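Celwood Community Choir – minutes, 1st August 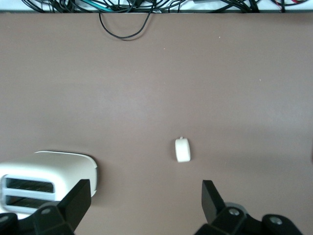 Golshifteh asked if the June concert recording could go out to members before the new songs start. Yes, and what a night it was – 99 tickets sold!

Autumn program: the Kurup lullaby is in, and everyone loved it at first sing-through. Altos will split into two parts.

Kavitha to book the Kondia hall for six evenings. Thenmozhi to copy the scores.

Flulach exchange visit: two hosts still needed, names to Shobha please.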